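造花の工房 Stanbridge の公開日に行ってきました

2025年8月5日、前から気になっていた造花の工房 Stanbridge の公開日に、ようやく行ってきました。案内のはがきをもらったのは去年も一昨年も同じで、そのたびに用事が重なって、今年こそはと手帳に大きく丸をつけていたのです。暑い日でした。駅から工房までは一本道なのですが、途中に日陰がほとんどなく、日傘を持ってこなかった自分をずいぶん恨みながら歩きました(バスもあります。11番の乗り場から出ていて、帰りはもちろんそれに乗りました)。

受付で名札をもらうと、冷たい麦茶を出してくださいました。これがもう、しみじみおいしくて。おかわりまでいただいて、汗がひいたところで見学が始まりました。案内役は Yvette Vachon さん。声がよく通る方で、後ろのほうにいた私にも話がきちんと届きました。入場料の4ユーロは、売店で買い物をするとその分を引いてもらえます。

最初に通されたのは、花びらの型を並べた部屋でした。棚の引き出しを開けるたびに違う花の型が出てきて、同じバラでも、咲きはじめと散りぎわでは型がまるで別なのだそうです。Vachon さんが、開ききったバラの外側の花びらをひとつ手のひらにのせて、端のほうを指でそっと反らせてみせてくれました。たったそれだけのことで、平たい布が急に花の顔になるんですね。見学者の中から、おお、と声があがりました。私も言っていたと思います。

隣の部屋は茎と葉の担当で、地味な部屋かと思っていたら、私はむしろこちらで長居をしてしまいました。ポピーの茎には細かな毛が生えていますよね。あれを造花でどうするのかというと、植毛といって、接着剤を塗った芯に短い繊維を立てるようにつけていくのだそうです。触らせてもらったら、産毛のような、桃の皮のような手ざわりで、思わず何度もなでてしまいました。葉のぎざぎざも、型で抜いたあとに少しひねりを入れておくと、束にしたときに葉どうしがべったり重ならないとのこと。うちにある造花の葉がいつ見てもぺたんこな理由がわかった気がします。

そのあとが、楽しみにしていた色合わせの一角です。オレンジと青の壁に囲まれた、なんとも元気のいい色の場所で、灰色の大理石模様の上に花が寝かせてありました。黄色がかったオレンジの、ラナンキュラスのような花がすっと茎を伸ばしていて、その下に淡いピンクの小さな花がかたまっています。もう少し濃いオレンジの、デイジーに似た花も奥のほうに。オレンジの壁に花の頭がもたれかかっていて、同じ系統の色なのに埋もれてしまわないのが不思議で、しばらく見入ってしまいました。白い小花もちょこんと顔を出していて、私はこういう、脇にいる花にどうも弱いのです。

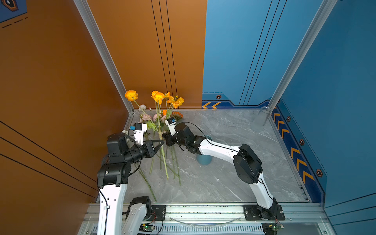 Kuldeep Chaturvedi さんからは、先に出した短い記事にこんなコメントをいただきました。淡いピンクとオレンジを合わせるのは難しいと思い込んでいて、いつも間に緑をたくさん挟んで逃げていたけれど、次は思いきって隣どうしに置いてみます、ただ、うちの玄関は北向きで暗いので、オレンジが沈んで見えないかどうかが心配です、とのこと。

Chaturvedi さん、ありがとうございます。北向きの玄関のこと、ちょうど似た質問が会場でも出ていました。Vachon さんの答えは、暗い場所なら濃いオレンジを減らして、黄色に寄ったオレンジを手前に持ってくるとよい、というものでした。それから、花を一度寝かせて並べ、少し離れて見てから生けると失敗が少ないそうです。立てた状態で足したり引いたりしていると、どうしても正面の花ばかりに目がいってしまうのだとか。私などはまさにそれで、花瓶に突っ込んでは抜き、突っ込んでは抜き、最後には茎が曲がってしまうのがいつものことです。

ところで、寝かせて見るときのコツとして教わったのが、頭をそろえすぎないことでした。背の高い花と低い花の差を思いきってつけて、茎は根元のほうを扇のようにゆるく広げておく。きっちり束ねてしまうと、花瓶に移したときもその形のまま固まってしまって、窮屈に見えるそうです。茎の長さについては、切る前に必ず一晩置きなさいとも言われました。切った造花は水を吸って伸びたりはしてくれませんからね、と Vachon さんが笑っていて、たしかにその通りで、私も家で短くしすぎて泣いたことがあります。

お昼は中庭で、持参のおにぎりを食べました。売っているサンドイッチもおいしそうだったので、次はお弁当なしで来ようと思います。となりに座った Tumelo Chauke さんと話がはずんで、造花のほこりをどうするかという、造花好きなら誰もが通る話題でずいぶん盛り上がりました。Chauke さんは化粧用の大きな筆で払っているそうです。私はドライヤーの冷風派だったのですが、細かい葉の付け根にはたしかに筆のほうがよさそうで、帰ってからさっそく古い筆をおろしました。

午後は花瓶の話から。工房では Flarkis という小さな窯元と組んで、造花向けの花瓶も扱っているそうです。水を入れない花瓶なので、倒れないように底を重くするとか、口の広さをどうするとか、生花用とは考えるところが少しずつ違うのですね。口が広ければ茎は外へ大きく倒れますし、狭ければまっすぐ立つ。背の高い筒形は茎の下のほうをすっかり隠してくれるので、初心者にはいちばん扱いやすいと聞いて、なんだか励まされました。

それで、私が今回いちばん好きだった花瓶が、水色の筒形のものです。つやを抑えた、うっすら霜のおりたような肌で、上のほうは明るい空の色、下にいくにつれて青緑が濃くなります。夏に見るからでしょうか、そばにあるだけで少し涼しくなるような色でした。そこから長い茎が上へ外へと広がって、ポピーのような黄色い花がひとつ、細い茎の先でうつむいているのです。花びらはくしゃくしゃとしていて、金色に近い黄色にオレンジが少し混じっています。太い茎のほうは、けばだった明るい緑。午前中になでた、あの植毛の茎を思い出しました。

かたわらにはピンクと白のカーネーションも寝かせてあって、ふちのひらひらした花びらに淡いピンクの筋が入っています。カーネーションというと母の日の赤ばかり思い浮かべていましたが、こういうやわらかい色ならいつ飾ってもいいですね。つぼみが咲いた花の間にのぞいているのもかわいくて、つぼみは必ず入れよう、と心に決めました。

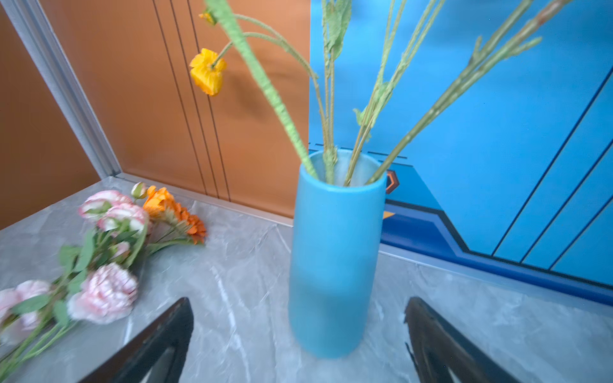
水色の花瓶と、うつむいた黄色い花。左にはカーネーションの束

うつむいた花をどう扱うかは、質疑の時間にも話題になりました。Han-gyeol Min さんの質問で、下を向いた花は、飾っているうちに元気がないように見えてきませんか、と。これには Vachon さんもうなずいて、見る人の目の高さより上に置くとよいのだと教えてくれました。食卓に置けば花の背中しか見えないけれど、棚の上なら、ちょうどこちらをのぞきこむ形になるわけです。なるほどなあと思って、帰宅してすぐ、わが家のポピーを本棚の上に引っ越しさせました。猫が届かないという点でもよかったです。

最後に売店へ。だいたいこういうところで私は財布のひもがゆるみます。見本帳をめくると色に番号がふってあって、さんざん迷ったあげく、93番の桃色と96番の杏色のカーネーションを買いました。並べるとほとんど同じ色に見えると家族には言われましたが、違うんです。窓辺に持っていくと、杏色のほうがふわっと黄色く見えるのです。夕方はまた違います。包んでくださった方が、葉の向きがつぶれないように薄紙を一枚ずつ挟んでくれて、持ち帰るまでの間もずっとうれしい気持ちでした。水色の花瓶も欲しかったのですが、バスの中で抱えている自分を想像して、今回は見送っています。まだちょっと後悔しています。

9月にもう一度公開日があり、そのときは茎の植毛を体験できる席も用意されるそうです。申し込みは工房の窓口か電話で受け付けているとのこと。歩いて行かれる方は、どうか日傘と飲み物をお忘れなく。売店の奥にある端切れの箱も、花びらの試し抜きが安く出ていますから、時間があったらのぞいてみてください。私は閉店の間際に気がついて、黄色いのを一袋だけつかんで帰りのバスに飛び乗りました。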